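I'd had a pork shoulder in the freezer since December, and last weekend I finally needed the room. It was a bone-in one, bigger than I remembered buying. My plan was green chile stew, the way Hortensia Huaranga used to make it when we shared the upstairs apartment on Inga Street. She never wrote it down, so this is my version of watching her make it.

I thawed the shoulder in the fridge for two days, and it was still a little stiff near the bone. That made it easier to cut. I went for pieces the size of a walnut, maybe a bit bigger. If you go too small they fall apart into strings before the potatoes are done, and then you have soup with lint in it. I left most of the fat on and skimmed later.

For the chiles I used poblanos and a few Anaheims, 16 in all, because the Jevier market had them cheap. I did them under the broiler on two sheet pans, turning them once. Hortensia did hers right on the gas burner, but I have an electric stove now and that's the end of that. Once the skins were black I put them in a big bowl with a plate on top and let them sit for 20 minutes. Then I peeled them over the sink. I don't rinse them. A few black flecks in the stew are fine with me.

The rest is short:

- pork shoulder, cut up and salted the night before
- two big yellow onions
- a whole head of garlic, chopped coarse
- a spoonful of cumin seed, toasted and crushed
- dried oregano
- chicken stock to cover
- four russet potatoes, peeled and cut in chunks

Brown the pork in batches. I know everyone says this, and I used to skip it, and the stew was gray and tasted fine but not like much. Take the meat out, cook the onions in what's left until they're soft, then add the garlic and the spices for a minute. Put everything back in but the potatoes, pour in the stock, and keep it at a low simmer with the lid cracked. Mine took two hours before the meat gave when I pushed on it with a spoon. Potatoes go in for the last half hour.

I tasted it at that point and it was flat. More salt helped some. What it wanted was lime, so I squeezed in one and then half of another – next time I'd start with the half and see. 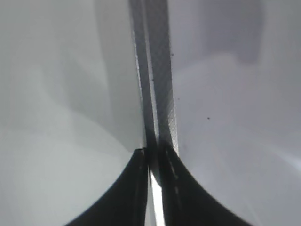 *25th February*

Eliécer Ayala came by for a bowl and brought flour tortillas from Jinton, the little place behind the tire shop. They're thin and a bit floury on the outside and they hold up to being dragged through stew. He thinks it should have tomatillos in it. His mother's did. I told him he was welcome to make that one and bring it over, and he said he might.

We both had seconds and there was still most of a pot left. I froze three containers and kept one out for lunches. The potatoes go a little grainy after freezing, which doesn't bother me, but if it bothers you, freeze it before they go in and add fresh ones when you heat it up.

The bone went into a bag for beans. I have some pintos I should use before I buy any more, and the Hasteder pot I like for them has a loose handle that needs a new screw. So that's probably the next post, once I get to the hardware store.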